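Kitchen corner: the new plate rack and where things live now

The shared kitchen at Nilero has been rearranged, and a few people have asked where the plates went.

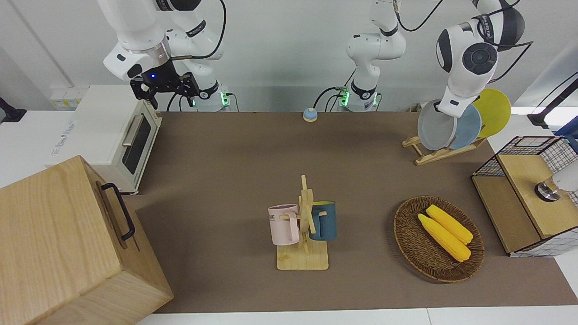
They came out of the overhead cupboard in November and are now kept in a wooden rack on the right-hand side of the brown table, towards the back. The cupboard was too high for half the building and the stack was always being pulled out from the bottom. Raquel Frade suggested a rack with slanted slots, which lets you take one plate without lifting the rest. It cost $17 at the Bunnag closing-down sale.

The plates stand on edge in a row and lean the same way. Please put the light grey one at the front, then the pale blue, then the yellow. The yellow one stands taller, so when it goes in front you can't see what is behind it and people start opening cupboards. If you use a plate, wash and dry it before it goes back. The rack is untreated as far as we know, and Saadet Özkan has already had to sand a dark patch off one of the rails where wet plates had been left over a weekend. She has some food-safe oil and will give it a coat when she has time.

The toaster oven stays on the left side of the table. We tried it on the counter for a fortnight and the door handle was in the way of anyone getting to the sink. A few points on using it:

Leave a clear space on all sides while it is on. Tea towels, bread bags and paper plates should not be put on top, even after it has been switched off.

Slide the crumb tray out on Fridays. It goes in the sink with hot water and a bit of detergent, and it needs to be dry before it goes back in.

Cheese on toast should be done on the small tray and not straight on the wire shelf. The tray is in the second drawer with the oven mitts.

The glass door is dark, so it is hard to judge browning from outside. Svend Mikkelsen sets it to four minutes for ordinary sliced bread and checks at three. Thicker bread takes longer. Don't walk off and leave it.

If anything in the kitchen stops working, unplug it and tell Anjana Siddiqui at the front desk. There is $200 in the kitchen budget until the middle of the year, and $14 of that has gone on dishcloths and a new brush, so small replacements can be approved quickly. Anything over $100 has to wait for the building meeting.

Mugs have not moved. They are still on the wooden mug tree at the front of the table, and the ones with names on them belong to the people named. The spare cutlery is in the top drawer. Heiðrún Grímsdóttir is looking for the lid of her blue Iltton container, which went missing after the last shared lunch. It is square with a clip on each side. If it has ended up in your bag, please leave it beside the sink.

The next shared lunch is on 3rd March at half past twelve. Bring something that can be eaten cold or warmed in the toaster oven, and write down the ingredients if it contains nuts, egg or dairy. A sign-up sheet is on the fridge.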